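Funanis Football Club – Supporter Information Service. The following posts set out the arrangements for Saturday-style matchday operations during the April home stand. Please read the full thread before traveling.

1/ The club will play three home matches in April at Esfahani Field. Kickoff for all three is set for 7:30 p.m. Gates open at 6 p.m. for season ticket members and at 6:15 p.m. for all other ticket holders.

2/ The north stand remains closed above row 35 while the new handrails are put in. Members with seats in the closed rows have been moved to the east side at no added cost. New seat numbers are shown in the ticket account and replace the numbers printed on the season card.

3/ Attendance at the last home match was 3272. The club thanks all who came, and in particular the visiting supporters, who stayed in good voice through a long rain delay in the second half.

4/ Orange letters on black have been put up behind the table.
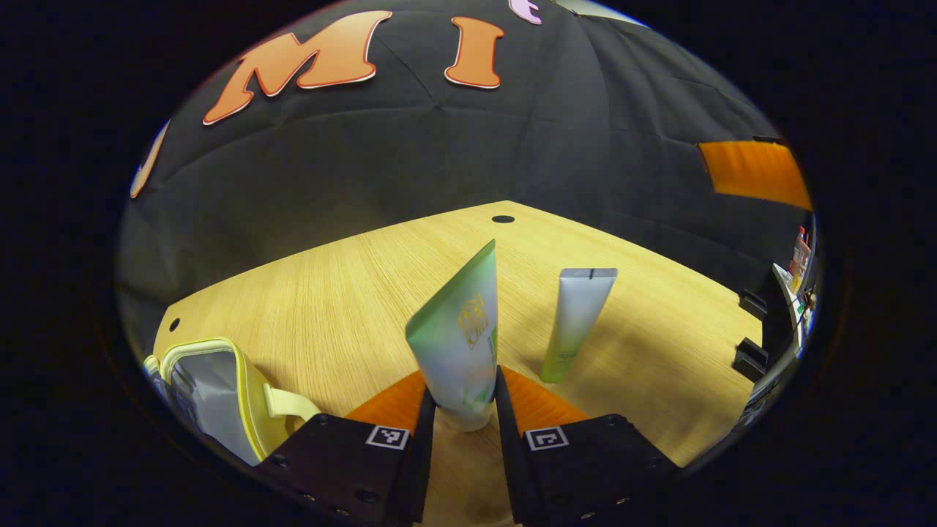
Orange on black.

5/ On the field, the coaching staff has confirmed that the team will keep its back three for the Ziritz match. Ziritz has scored most of its goals this season from wide free kicks, and training this week has been given over largely to defending them.

6/ The first-choice goalkeeper has returned to full training after a hand injury. A decision on his place in the side will be made on the morning of the match – the medical staff will have the final word.

7/ Visiting supporters have been given 300 seats in the south corner. Entry is by Gate D only. Home colors may not be worn in that section, and stewards will offer other seats where these are free.

8/ Parking at the Seletti lot is now by advance booking. More than 1000 spaces are open to the public on match nights. Drivers without a booking will be sent to the overflow lot on the far side of the rail line, a walk of 15 minutes.

9/ Bags larger than a sheet of letter paper will not be admitted. Small medical bags are allowed after a check at the gate. There is no bag storage at the field.

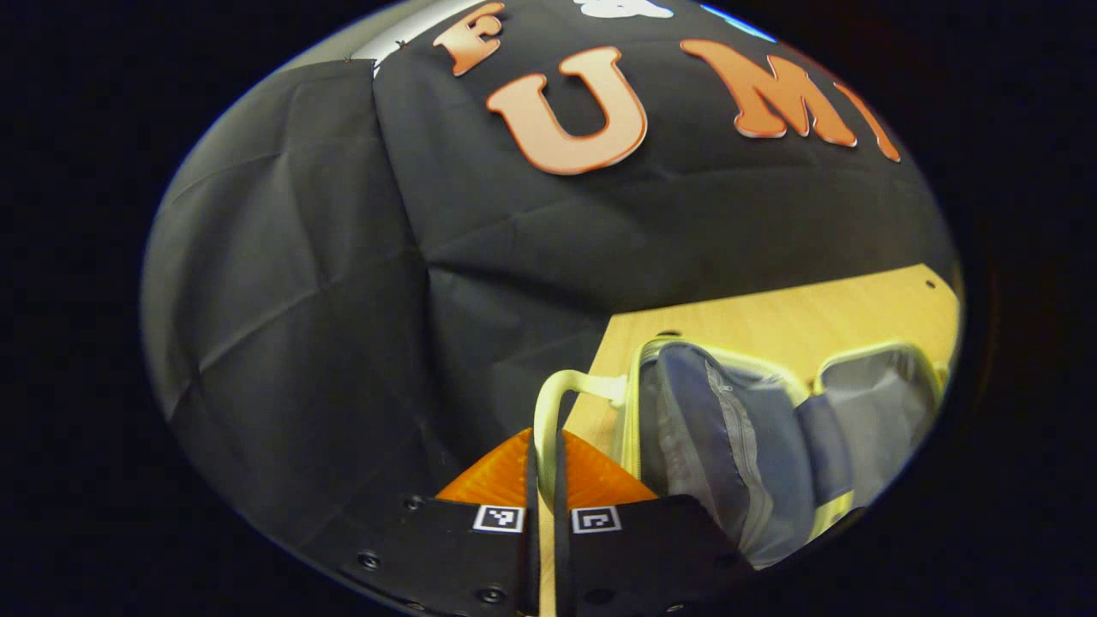 Dariela replied to ask whether members moved out of the north stand will get their old seats back for the fall, or will have to apply again.

10/ In answer to the question above: all moved members keep first claim on their original seats. No form is needed. The club will write to each account holder once the work has been signed off by the city.

11/ Tickets for the Ziritz match may be returned for resale until noon on match day. Credit is placed on the account once the seat has been sold. Paper tickets must be brought to the box office in person.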